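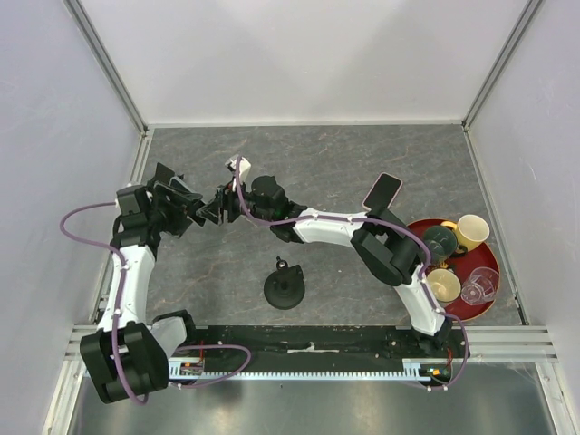 The captain of Treloar's second eleven would like it known that she never asked for the job. She had played for the club for six seasons, mostly batting at seven and fielding at third man, when the previous captain moved away and the fixture list was already printed.

"I was the one holding the scorebook when they had the conversation," she says. "So they looked at me."

Her first match in charge was away at Pokholm, in April, on a pitch she remembers as mostly mud. Treloar were all out before tea. She had put herself on to bowl because two others had said their shoulders hurt, and she went for plenty.

"I made every mistake that day. I took our best bowler off after three overs to be fair to everyone. I set a field and then moved it every time the ball went somewhere else. One of the older players told me afterwards to stop chasing the ball, and I have tried to stick to that."

She is quiet on the field, and says so. Some of the team would prefer more noise. She used to worry about it and now doesn't much, although she did try shouting for a few weeks in her second season and was asked by her own wicketkeeper to give it up.

What takes the time is the phone. By midweek she usually has nine names. The last two are the hard ones, and she has turned up with ten more often than she would like. Work shifts, exams and bad knees all come into it, and in late summer there are weddings.

"People think captaincy is deciding who bowls. A lot of it is lifts. Who has a car, who can fit the kit bag in, who needs to be back by seven."

The result she gets asked about most is the home win over Fonholm. Treloar made 237 with a last-wicket stand that she watched from behind the sight screen, as she couldn't bear to sit with the others. Fonholm lost by 2 runs. She kept a slow bowler on for the final over when almost everyone expected her to change.

"He'd bowled well and he wanted it. If it had gone for six I'd still be hearing about it."

Her own batting has come on since she moved up to five. She scored 388 runs last season, her best so far, and passed 1000 for the club during the return match at Pokholm. She didn't know until the scorer told her in the car park.

There have been bad spells too. Midway through last summer the side lost five in a row and she offered to stand down. The players talked about it in the pavilion while she rolled up the boundary rope - "they were a long time, and it's not a long rope" - and asked her to carry on.

The Danik Cup draw has given Treloar a first-round tie away from home, against a side they have never played. Winter nets have started and the turnout has been better than usual, with four new players, two of them bowlers.

She plans to do one more year and then hand over, though she said the same last February. Anyone wanting a game can come along to nets. Pads and helmets can be borrowed, but bring your own gloves.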